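Print this item | E-mail this item

Pratden container deposit change takes effect

4 Nov 2021

Pratden residents can now return drink containers at the Divau Road depot without a booking. The depot took in 2,511 containers on its first day under the new rules. Cans need not be crushed, and labels may stay on. The limit is 900 containers per visit — larger loads go to the Drestus yard.

Glass over 2 litres is still excluded. The council will review opening hours in May.

Comments (2)

tsikata_st: Does the limit apply per person or per vehicle? Our club brings in a trailer load.

greybin9: Good change. The old booking page never loaded on my phone. Any chance of a later closing time?

Contact the newsroom | © 2021 Pratden Local News | Back to top 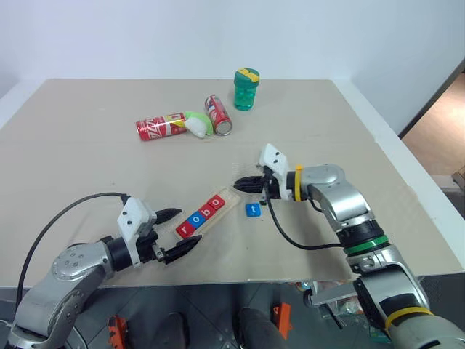
Red soft drink cans on a tabletop, with a green container behind.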